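Stacking Paper Cups: My Project Report
Primedside design class, 16th August

I picked cup stacking for my project because I wanted something cheap that I could set up by a window (and I like pyramids!).
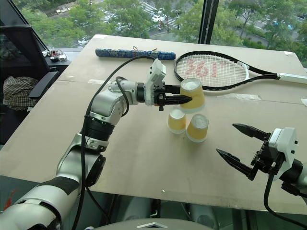
Why do the cups go upside down?
The wide rim makes a much steadier foot than the narrow base, and the next cup up gets two flat bottoms to sit across.

I tried 17 builds in all, and 7 of them fell before I got the top cup on. Mostly my gap was too wide. Once I pushed the bottom pair closer together things got way better, though I still want to try a six-cup one in February if I can get more cups from Tondadport.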